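Chapter 4
Programming the Panel Rooms

What's in this chapter
4.1 What counts as programming
4.2 The grid
4.3 Calls for panels and how to read them
4.4 Room turnover
4.5 When a panel falls through
Key terms: grid, track, turnover, moderator, anchor slot, dark room, fill

Before you start

Reread the end of Chapter 3, the part on hotel contracts. You need to know which rooms you have and from what hour to what hour. If you skipped Chapter 3, go back. Everything here hangs on it.

Also have your grid sheet from the back of the book. Pencil. You will erase a lot.

4.1 What counts as programming

Programming is anything at a fan convention that has a start time, a room and a title. Panels, workshops, readings, screenings, the costume contest, the tea, the late-night thing with the bad movies. The dealers' room isn't programming. Neither is the art show, though the artist talk inside the art show is, and you'll forget to put it on the grid the first year. Most people do.

Gaming is a gray area. Open tables: no. A scheduled tournament: yes. If somebody is teaching a game at a set hour and there's a sign-up sheet, it goes on the grid and it gets a room host like anything else.

We'll use one convention all through this chapter so the numbers hang together. Stultholm is a steampunk and old-fashioned science fiction weekend, three days, one hotel. Total attendance last time was 1,352, counting day badges. Its main room is Karagiannis Hall, which seats 80 with a center aisle. Then there are two smaller rooms, 50 chairs each, and a parlor upstairs that holds 20 if people are friendly. That's it. No ballroom. The big shows go in Karagiannis and some people stand.

Look at those room sizes next to the attendance. The chairs don't come anywhere near the badges. This is normal. At any hour a lot of your people are eating, shopping, changing clothes, sitting in the lobby talking to someone they haven't seen since last year. The programming team that tries to seat everyone at once goes broke on room rental.

4.2 The grid

Rooms across the top, hours down the side. One box per event. Start with the anchor slots, meaning the things that can't move: opening ceremonies, guest of honor hour, costume contest, closing. Write those in first. Then block out the hour before the costume contest in the same room, because they'll be taping the floor and testing the sound and will not let your poetry reading in there. Don't argue, just block it.

Next, tracks. A track is a run of events on one topic, and the simple way is to keep a track in one room so its people can stay in their seats. Stultholm runs four:

Making (costume, props, leather, hat trimming)
History (real history, the odder the better)
Writing and Audio (fiction, podcasts, radio plays)
Parlor (tea, etiquette, card games, fortune telling)

The parlor track goes upstairs, obviously. Making goes in whichever small room has tables. The rest get sorted by expected crowd.

Common mistake. Putting two events for the same crowd against each other. A corset talk and a bustle talk at 2:00 Saturday, and every person who wanted one wanted both. You'll hear about it at the feedback session. Read across each row of the grid out loud before you publish. Sounds silly, works fine.

Second common mistake: no lunch. A person moderating at eleven, twelve and one will be a wreck by the third panel. Check down the columns by name as well as across by topic. Software will do this for you. Stultholm has used Drullex for its schedule for a few years and it flags a double-booked panelist in red. It doesn't flag a hungry one.

4.3 Calls for panels and how to read them

The call goes out early. April is good for a fall convention. Ask for a title, a two-sentence blurb for the program book, who's on it, what equipment, and whether kids can attend. Do not ask for more than that. Long forms get you fewer panels, and the ones you lose are often the good ones from busy people.

Reading what comes in is slow work. Some things to watch:

The title with no panel under it. "Airships!" Great, what about them? Write back and ask. Half the time there's a real idea in there and the person just didn't know how much to say.

The sales pitch. An author who wants an hour on their own book. One reading slot is fair, a whole hour generally isn't, unless it's your guest. Offer them a seat on a writing panel instead.

The recorded show. More podcasts ask for slots every year. Two hosts, a table, two microphones, whatever comes into their heads. These can be terrific in front of a crowd and they can also be two people talking to eachother while the room checks its phones. Ask for a past live episode. Ask what the audience gets to do. And ask early if they want a feed off the sound board, since the hotel may charge for that.

The demonstration. Anything with heat, glue, blades, open flame, live animals, or water by the bucket. Send it to the hotel first, say yes later. A demonstration of Victorian medical gadgets once got as far as the printed program before anyone asked if the thing plugged in.

The repeat. Same panel, same people, fourth year. Look at the head count before you say no. If the room was full, let it run. New attendees haven't seen it.

Say no quickly and kindly. People can take a no in May. They can't take one three weeks out, after they've made the slides.

4.4 Room turnover

A panel that's on the grid for an hour is fifty minutes long. Say that in the acceptance letter, say it again at the moderators' meeting, and tape it to the table. The other ten are turnover: the old crowd out, the new crowd in, water swapped, name tents changed, somebody's laptop cable dug out from under the skirt of the table.

Each room has a host. The host isn't the moderator. The moderator runs the talk, the host runs the clock and the door. Host's kit: time cards (10, 5, STOP), tape, markers, a copy of the grid, phone number for program ops. Hands-on rooms need more. Sign-up sheets, trash bags, a cloth to put down on the tables so you don't pay for the finish.

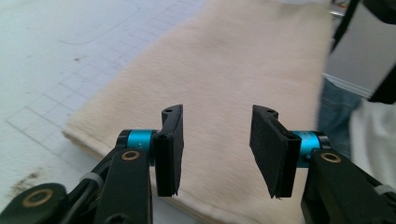
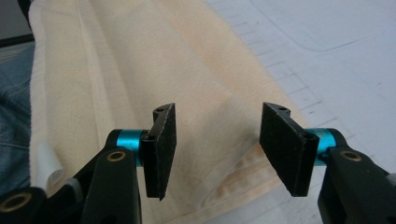

Workshops are the worst for turnover. Everybody wants to finish the last step and the teacher doesn't want to throw them out. So give a workshop two boxes on the grid and tell the teacher it's ninety minutes. Leaves you a half hour to clear. If they end early, fine, the room sits dark for a bit and your host gets a coffee.

Karagiannis Hall has it's own problem, one set of doors. Out and in through the same place, in hoop skirts. Stultholm started letting the old crowd out fully before opening to the new one, and running a line down the left wall of the corridor. Check where your doors are when you do the walkthrough. Draw them on the grid sheet, in the margin. It changes what you can put back to back.

4.5 When a panel falls through

It will. Flu, flights, a breakup in the middle of a two-person act. You want three kinds of fill on hand before the doors open.

First, people. A short list of regulars who can talk for an hour on nearly anything. Ask them ahead of time, put them in the system as backups, comp them something.

Second, a thing in a box. Stultholm keeps a few decks of Gruto at program ops with the rules on one sheet. A host can have a small room playing it in a few minutes. Not for the big hall.

Third, the dark room. Close it. A sign on the door, CANCELED, with the two nearest events written under it. New staff hate doing this and it's often the right call, specially on Sunday morning.

Whatever you pick, fix the sign at the door first and the online schedule second. Then the info desk. People standing at a wrong sign get mad a lot faster than people reading a wrong screen.

Exercise 4A uses the Stultholm rooms. Fill in Saturday from ten in the morning to six, all four tracks, costume contest at four in Karagiannis. Then cross out one panel in the Making track and fix the day without moving any anchor slot. Keep both versions, you'll need them for Chapter 5.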